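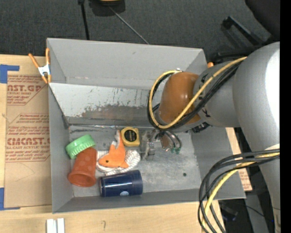
Billico ha parado esta semana las pruebas de su célula de clasificación en Wysocka después de que el brazo robótico se detuviera en mitad de un ciclo y, al rearmarlo, bajara hacia el cajón sin haber recibido la orden. No hubo heridos. El golpe dejó inservible un dedo de la pinza, que ya ha sido sustituido.

El fallo se produjo en el intento 253 de una serie prevista de 500. El ejercicio consiste en sacar objetos variados de un cajón gris, uno por uno y sin orden fijado: un pez de peluche naranja, un vaso tumbado, una cinta métrica amarilla, un trapo a rayas. Según el parte interno de la empresa, la pinza acababa de cerrarse sobre el trapo cuando el controlador perdió la señal de uno de los sensores de fuerza y ordenó la parada de protección.

Hasta ahí, el sistema respondió como estaba previsto. El problema llegó después. Un técnico comprobó que el área estaba despejada y rearmó la célula desde el panel. El programa debía volver a la posición de reposo y esperar confirmación, pero retomó el último punto guardado y el brazo descendió hasta tocar el fondo del cajón. El técnico pulsó la seta de emergencia y el movimiento se cortó. En ese momento estaba fuera del alcance del brazo.

La revisión ha encontrado dos causas. La primera es mecánica: el cable del sensor trabajaba demasiado tenso en los giros amplios de la muñeca y tenía un conductor dañado junto al conector. La segunda está en el programa. Una actualización instalada en enero cambió la rutina de rearme y dejó sin efecto la espera de confirmación cuando la parada se debía a una pérdida de señal. Las demás paradas sí la respetaban, y por eso el error no había aparecido en las comprobaciones periódicas.

Cliven, la empresa que integró la célula, ha retirado esa versión y ha vuelto a la anterior mientras prepara una corrección. También ha cambiado el recorrido del cableado, con más holgura en la muñeca, y ha añadido la pérdida de señal a la lista de paradas que se provocan a propósito antes de cada turno. Jarkorance, que utiliza el mismo programa en sus instalaciones, ha sido avisada y mantiene su equipo en velocidad reducida.

Los registros del controlador guardan hasta 1820 rearmes desde la actualización. Billico los está repasando para saber si hubo otros movimientos sin confirmar que pasaran inadvertidos. De momento no ha comunicado ninguno.

Mientras dure la revisión, el rearme tendrá que hacerse entre dos personas, una en el panel y otra con la mano en el pulsador de emergencia, y queda prohibido recolocar objetos en el cajón con los motores alimentados. La norma se aplica también a las tareas de limpieza y al cambio de dedos de la pinza.

Las pruebas se reanudarán cuando Cliven entregue la versión corregida y esta supere una serie completa a baja velocidad. La empresa no ha dado fecha. Los intentos anteriores al fallo se conservarán, aunque la serie volverá a empezar desde cero.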